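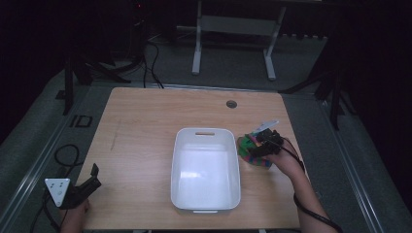 3.2 What people do with the stuff on their desks

Figure 2. A light wood tabletop with a white plastic bin and, to its right, a cube in several colors.

I went into this part of the study thinking I'd be writing about filing. Our whole first round of interviews at Oltow was built on that idea, with questions about folders, trays and who gets the drawer that locks. People answered politely and then spent the rest of the hour telling me about their toys. So I threw out half the interview guide (my co-workers were very patient with me) and we started over with a much plainer prompt: tell me about the things within reach of your chair.

That worked a lot better. We ended up with 148 usable interviews across three sites, and desk clutter came up in every single one. I sort it here into working clutter and company clutter. Working clutter is the pile of paper, the charger, the notebook with one clean page left. Company clutter is what people keep near them for no job-related purpose at all, like a smooth stone, a puzzle cube (see Figure 2 for the general type) or a mug that no longer holds anything. Earlier writing on offices tends to lump the two together, and I think that's a mistake, at least for shared desks.

The difference shows up at the end of the day. At Skasetti, where desks have to be bare by six, people swept their working clutter into a bin without much thought and often couldn't tell me what was in there. Company clutter got carried home in a coat pocket or tucked behind a monitor. One person in accounts had moved the same wind-up frog between 42 different desks — she kept a list! — and was quite firm that the frog did not go in the bin with the pens.

Bennani has a softer rule, with assigned desks and a tidy-up on Friday, and there I heard almost none of this. People left their things out and stopped noticing them. When I asked about a particular item they'd often pick it up and look a little surprised. I don't want to lean too hard on this, as the Bennani group was our smallest and skewed toward people who'd been there a long time.

We coded 341 mentions of single objects using the Prosari scheme, with one change. The original has a category called "decorative," and we dropped it in September after two of us kept disagreeing about what belonged there. Is a cube you fiddle with on phone calls a decoration? I said no, my co-coder said sometimes. We replaced it with "handled" and "looked at," allowed both codes on the same item, and recoded everything from the start. Agreement got better, though plants are still a mess, and I come back to them in Section 3.4.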